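The white table by the window has been the worst spot in the place since June. It's the biggest flat surface we have and it gets the most light, so everything ends up on it: chargers, mail, cups, whatever came out of someone's pockets. I finally set aside a morning for it.

I started with the cables. I pulled all of them out of the drawer first and laid them on the floor in the hall. There were 32, which is too many for two people. Berenice Cárdenas, who I share the place with, claimed five. I kept nine and bagged the rest for the recycling center.

The power strip stays on the table. I tried it on the floor for a while and got tired of crawling under there every time I wanted to charge something. The long one reaches the middle of the table, and that works for both of us.
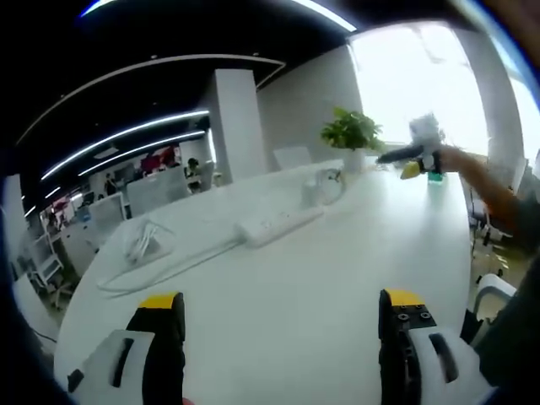
The table by the window, with the power strip and the plant.

The plant stays too. It gets good light there and the leaves are easy to wipe with a damp cloth. I do it when I do the table, about every other week. The glossy top shows every ring and fingerprint – warm water and a drop of dish soap is enough, then a dry cloth.

Next is a tray for the small stuff. Galbraith has one I like, but it's 74 dollars and I'm not paying that for a tray. Berenice wants to look at the thrift store first. I also need a few cable ties, and a label for the charger we both keep walking off with.

The drawer the cables came out of is still half full of batteries. I'll get to that one next month.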